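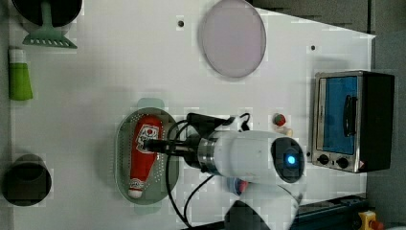 Photo: Yaqin Kong

Drulico Wind Players
Minutes of the players' meeting, February

The meeting opened at 7:10 p.m. in the upstairs rehearsal room. Yaqin Kong chaired. Apologies were received from both horns and from the second bassoon, who sent written comments on item 3.

1. Minutes of the last meeting
Accepted with one correction. The Budoron Hall booking includes the afternoon rehearsal but does not include use of the hall's piano.

2. Matters arising
The missing oboe 2 part for the Gounod has been found in the spare music bag. Pencil marks from the fall tour are still in it and should be left alone until the parts are checked against the score.

The contrabassoon stand has been repaired. It does not fold flat any more and needs its own space in the van.

3. Spring concert, Budoron Hall
The fall concert there sold 142 tickets. Yaqin reported that the hall has offered the same terms as before, with the balance due a month ahead. Agreed to accept.

Program as it stands: Gounod, Petite symphonie; a short new piece for flute, clarinet and bassoon; interval; Mozart, Serenade in C minor. The second bassoon had written to ask for the Mozart to go first. Discussed at some length. The clarinets preferred to end with it and the oboes had no strong view. Agreed to leave the order alone and look at it again after the first full rehearsal.

Start time to be 7:30 p.m. The hall's own website still says 8:00. Yaqin to ask them to change it.

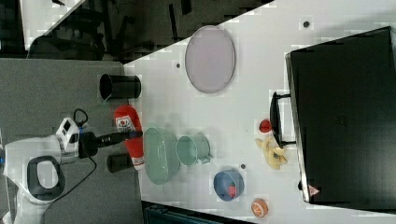 White table with the green tray; the arm reaches in from the left.

4. Recording
Sfeir Studio has quoted $2,000 for the session and the first edit. A second round of edits would be charged by the hour. The players have almost all of this set aside from the summer weddings. Agreed to go ahead with the session and to hold the edits to one round if possible.

The flutes asked that the room be checked for ventilation noise before the microphones go up. On the last recording the slow movement had to be played again after the fans were switched off.

Running time of the disc is 42 minutes at present. A suggestion to add the arrangement of folk dances was not taken up. Several players felt it would need more rehearsal than there is time for. It may be used as an encore.

Cover design: two drafts were passed around. The plain one with gray lettering was preferred. The composer's name needs to be larger, and the word "serenade" is misspelled on the back. 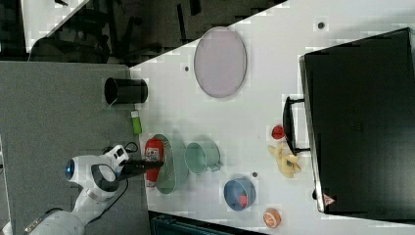
Page 2

5. Ovlow summer school
Ovlow has asked for a wind coach for the younger group and a short evening performance by the full ensemble. Beds are offered but not travel. Agreed in principle. Players to let Yaqin know which nights they can stay.

The first clarinet will choose the coaching music. Anything in five flats to be avoided.

6. Music library
Borrowed parts should be signed out in the blue folder. The score of the Dvorak serenade has been out since last season and whoever has it is asked to bring it to the next rehearsal.

7. Any other business
Concert dress for the spring is all black, long sleeves.
The rehearsal room door code has changed. Yaqin will send it around.

The meeting closed at 8:50 p.m. Next meeting to follow the first full rehearsal.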